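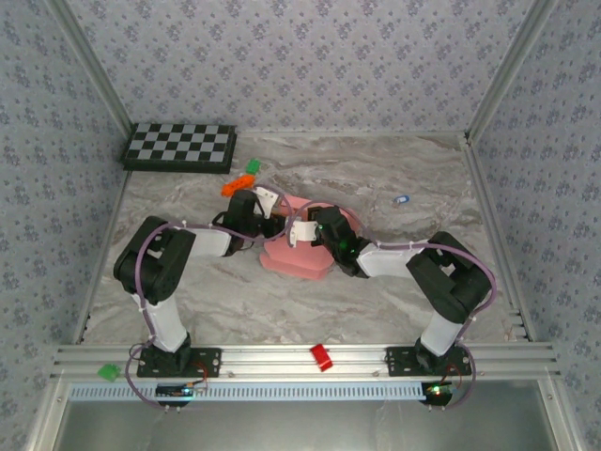
Two arms, one rail and a pink object beneath the grippers on the marble-patterned tabletop.

The first thing most people ask when they see a pair of robot arms at work is what the arms cost. It's a fair question, and I asked it too, with my coat still on. But after a season of following small shops and teaching labs through their first purchase, I've come to think it's the easiest question on the list, and the one that leads the most people astray.

Take Plurkside, a small workshop that spent most of last year deciding whether to buy a two-arm bench for sorting and handling little parts. The team had a quote from a supplier called Lullar, a second from Soliman, and a spreadsheet that began as a single page in November and had grown into something you had to scroll sideways to read. The arms took up two lines of it. Everything else was, well, everything else: the rail to bolt them to, the posts, the cable duct, the power supplies, the control boards, the table, the walls around the table, and a long tail of zip ties and spare screws that came to more than anyone had guessed.

I have a soft spot for that long tail. Look at how much of a working bench is plain hardware - aluminum posts standing in the back corners, a slotted duct running nearly the whole width under the front rail, purple cable looped along each arm with enough slack to let it swing. None of it makes it into the brochure, and all of it has to be bought by somebody, usually in a hurry, usually with shipping on top. Plurkside put aside $900 for what they called "the bits," and they tell me they wish they'd written down a little more.

Then there's the matter of one arm or two. A single arm is cheaper, of course, and for plenty of jobs it's all you'll ever want. Two arms can hold a thing and work on it at the same time, or pass it across, and that opens up a whole range of tasks a lone arm will fumble. It also means two sets of everything, two boards to keep an eye on, and a shared space in the middle where the grippers come very close together. If you're planning for a pair, plan the table around that middle. Plurkside's first sketch gave the bench 80 inches of width, and it was only when they taped the outline onto the floor and stood over it (I love this part) that they saw half the surface would be out of reach. The money they saved on tabletop went straight into spare gripper fingers.

Please don't skip the spares! Fingers wear, cables tire, and a wrist module never seems to quit on a quiet afternoon. Lullar's quote listed spare parts at the back in small type, and Soliman's rolled a starter kit into the price, so the two totals sitting side by side were comparing rather different things. It took a patient evening and a pot of coffee to line them up properly. When they did, the gap between the two came down to $200, and the choice got a good deal friendlier.

The other line I'd urge you to add is for time. There's the assembly, which is pleasant if you like that sort of thing, and there's the settling in, which is longer. Plurkside allowed 47 hours for setup and practice and charged it to the project like any other cost. I think that was the wisest cell in the whole spreadsheet. A bench that has been paid for and isn't doing anything yet is still spending your money, and it helps to have admitted that ahead of time.

You'll also want things for the arms to practice on, and here, at last, you can be cheap. Toy blocks are wonderful. A building brick with studs on top gives a gripper something different to think about from a smooth block, and a drawer full of odd shapes in bright colors will carry you a long way. A checkerboard pad costs next to nothing and is worth having within the cameras' view if your setup uses them. Plurkside ordered their practice pieces from Filten, a little hobby supplier, and I'm told it was the only box that everyone wanted to open.

As for the order itself, they split it in two. The rail, posts, table and one arm went on the first invoice, with the second arm held back until the first had earned its keep. You do pay shipping twice that way, and you have to be sure the supplier will still have the matching model when you come back for it, so get that in writing. They did, in a short email that now lives at the top of the spreadsheet, just above the line for zip ties.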